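Rilstead rental office moves key pickup to Pukumo Street

September 21, 2024

Renters collecting keys for homes managed by Bhat Lettings in Rilstead will have to go to a new counter from the start of next month. The firm is closing its front desk on Hinder Road and moving all move-in and move-out paperwork to its second office on Pukumo Street, next to the post office.

The change covers 58 apartments and single-family homes in the town. Leases already signed stay as they are, and rent is still due on the first of the month. Tenants who pay by check should mail it to the Pukumo Street address or use the drop slot there. 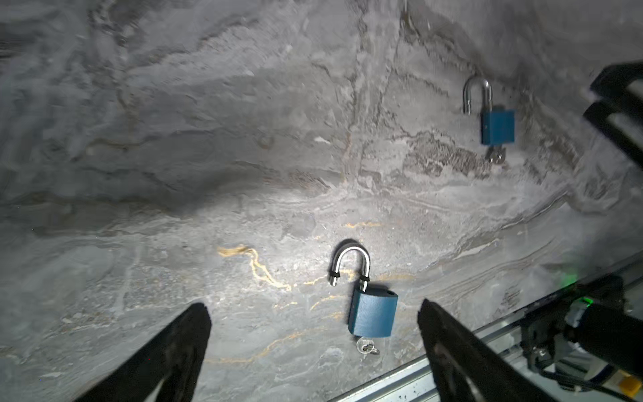
An open padlock with a blue body. Renters supply their own locks for storage units.

Bhat Lettings said the Hinder Road lease was up for renewal at $3,441 a month, against $2,731 under the old terms. The firm decided to give up the space. The ground floor is already listed for rent, with parking for two cars at the rear and a shared restroom.

Tenants moving out must now give 60 days' notice in writing if their lease began this year. Older leases keep the notice period printed on the first page. Deposits will be returned by bank transfer, and anyone who wants a paper check has to ask for one before the final walk-through.

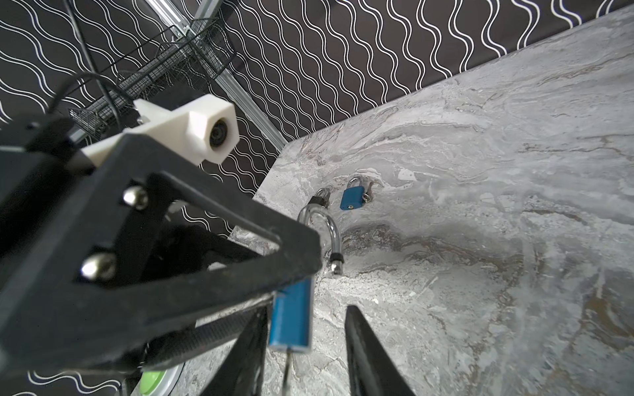 Opening hours

The Pukumo Street counter will be open from 9 a.m. to 5:30 p.m. on business days, with a break from 1 to 2 p.m. Keys will be handed over only to a person named on the lease, with photo ID. Late pickups can be arranged by phone a day ahead. The after-hours repair number has not changed.

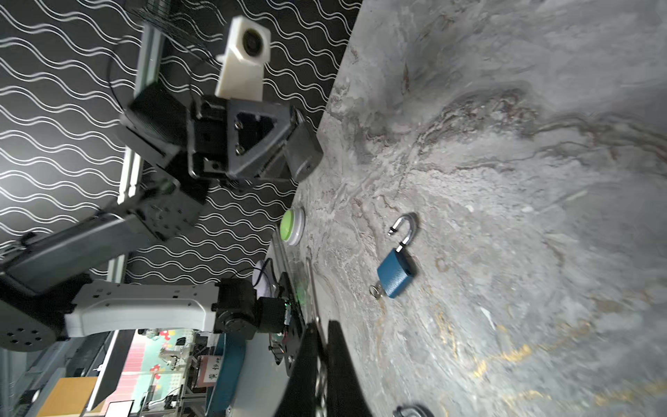

Repair requests that were left at Hinder Road in September will be carried over, and tenants do not need to file them again. The firm is asking for a short written note with each new request, along with a close-up photo of the part that needs work. Small hardware is easy to mix up, and a note that mentions two silver screws inside a dark grey housing, for instance, is more useful to the repair crew than one that just says "bracket." Requests can be handed in at the counter or sent by email. Emergency calls about water, heat or gas should still be made by phone.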